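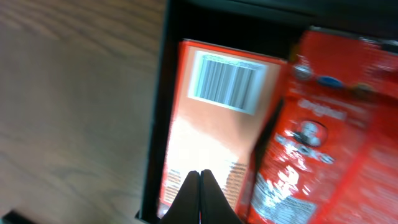 O que se entende por falha de preensão dupla?
Trata-se da ocorrência em que uma garra robótica, instruída a retirar um único artigo de um recipiente, prende ou arrasta também o artigo vizinho.

A falha de preensão dupla é uma categoria de erro reconhecida na separação automatizada de produtos embalados. Manifesta-se sobretudo quando uma caixa rígida e um invólucro flexível partilham o mesmo tabuleiro, com pouca folga entre ambos. A película cede sob a pressão dos dedos e pode ficar entalada contra a aresta da caixa.

O caso Drornemov

O caso mais citado ocorreu em agosto no entreposto de Drornemov, explorado pela empresa Tusora. Numa série de 3142 ciclos de recolha, a célula equipada com a garra Flarnell registou 300 preensões duplas. O sistema de controlo classificou-as como recolhas válidas, pois a verificação dependia apenas da abertura final dos dedos. A anomalia foi detetada na conferência de peso à saída da linha.

O inquérito foi conduzido por Eylül Sönmez, engenheira de segurança, e Cengiz Polat, responsável pela manutenção. O relatório apontou duas causas concorrentes: o reflexo da luz nas embalagens brilhantes, que deslocava o contorno calculado pelo sistema de visão, e a leitura de imagens obtidas com o braço ainda em movimento. Neste segundo caso, os códigos de barras surgiam arrastados e a identificação do artigo era feita por aproximação - procedimento previsto no programa, mas sem limite de tentativas.

Medidas corretivas

A Tusora introduziu uma pausa de 400 milissegundos antes de cada captura e instalou difusores sobre os postos de recolha. O limiar de força, designado parâmetro Duman na documentação interna, passou a ser verificado a cada 600 ciclos. A intervenção manual no tabuleiro ficou condicionada ao corte de energia do braço - exigência que constava já do manual da célula, embora sem encravamento físico que a impusesse.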